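Marnach Four vocal mixer: quick set-up
Section 4. First sound check

Read section 3 first if you haven't set the voltage switch. Fuse blows otherwise and it isn't covered.

What you need

Mixer, power lead, one vocal mic, one mic lead (XLR both ends), two powered speakers. Headphones help. Phone with the Arnow app if you want to save settings, not needed today.

4.1 Before you switch on

1. All four channel faders right down. Main fader down too.
2. Gain knobs fully left.
3. Phantom power button OUT. Only press it in for condenser mics. Ribbon mics, never.
4. Speakers off at the back.

CAUTION: speakers go on last and off first. Get it the wrong way round and you get a thump. Bad for the cones, worse for whoever is stood next to them.

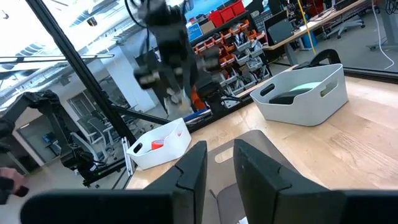

4.2 Connecting the microphone

1. Plug the mic lead into channel 1, top row. Push until it clicks.
2. Other end into the mic. Same click.
3. Mains lead in, then power switch. Blue light, about a second of nothing, then the meters sweep once.
4. Meters don't sweep? Off, wait, on again. Still no sweep, see 9.2.

Note: older units (serial below 860) have no sweep. Blue light only. Normal.

4.3 Setting the gain

Most bad vocal sound starts at this step so don't rush it.

1. Sing the loudest bit of your loudest song. Not "one two". Nobody performs "one two".
2. Turn gain up slowly until the green lights are mostly on and the amber one flickers.
3. Red light at all, back off a bit and sing it again.
4. Now bring the channel fader to the 0 mark. Main fader to halfway.
5. Speakers on. Bring their own volume up last, from zero.

For a quiet singer you may run out of gain. Move closer to the mic before you do anything else. A hand's width from the lips is fine for a spoken intro, nearer for a soft verse, further off for the big chorus.

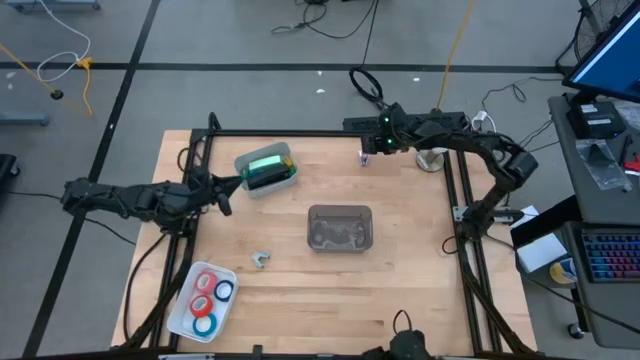 Batteries for the Tuvau wireless receiver want changing before every show, even if the app says they're good. The app reads high when the pack is cold. Old ones out, new ones in, then run the transmitter for a full song while someone walks the room. Keep the spares together in one small plastic bin, see-through if you can, like the one towards the back left of the table, so you can tell from across the stage whether there's anything left in it. Don't mix part-used with new. Wireless channel is set on the reciever first, then the mic. Not the other way about.

Note: if two wireless mics are in use, leave at least 4 steps between their channel numbers. Whistling or sputtering means they are too close.

4.4 Tone

Start with all three tone knobs pointing straight up.

Boomy: press the low cut button. Leave it in for voices, take it out for bass or a cajon.
Harsh: turn HIGH left one notch.
Muddy, can't hear the words: turn MID right a touch. If it starts to sound like a phone call you've gone too far.

Small moves. Listen after each one, with the backing playing, at the level you'll actualy use.

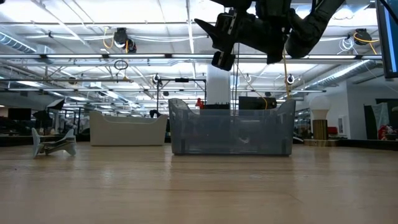
Fig. 4c. Bins kept back, front of the tabletop clear.

4.5 Reverb

1. Turn the effect selector to 2 (Hall) for ballads, 1 (Room) for anything quick.
2. Raise the send on channel 1 until you notice it. Then back a little.
3. Talking between songs? Press MUTE FX. Lights red when muted. Press again before the next number.

Selector positions 3 and up are echoes. The echo time is set with TAP, hit it in time with the song. Longest echo is 700 ms, anything slower and it just stays there.

4.6 Feedback (howling)

CAUTION: pull the main fader down first. Work out why afterwards.

Then check, in this order. Is the mic in front of the speakers? Move it behind. Is the singer cupping the head of the mic? Hands off the grille. Is the stage monitor pointing at the back of the mic, as it should, or at the side? 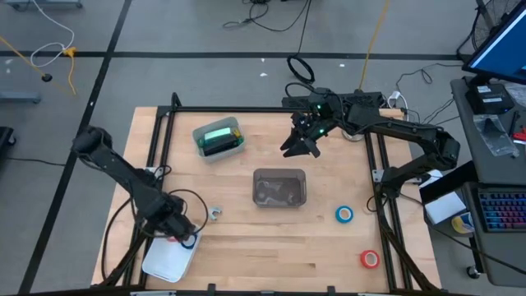 If it still howls with all of that right, the room is the problem and you'll have to take some level off. Bring the main down a little and try HIGH one notch left. Low howl, low cut in. Two open mics are worse than one, so mute whichever isn't being sung into.

4.7 Saving

Hold STORE until the light blinks, pick a slot, press again. 93 slots. Faders are not saved, only gain, tone and effect, so write the fader positions down.

Switching off: speakers, then main fader down, then mixer. Leads out last.

For the Quartey foot switch go to section 5. For two singers on one speaker, 5.3.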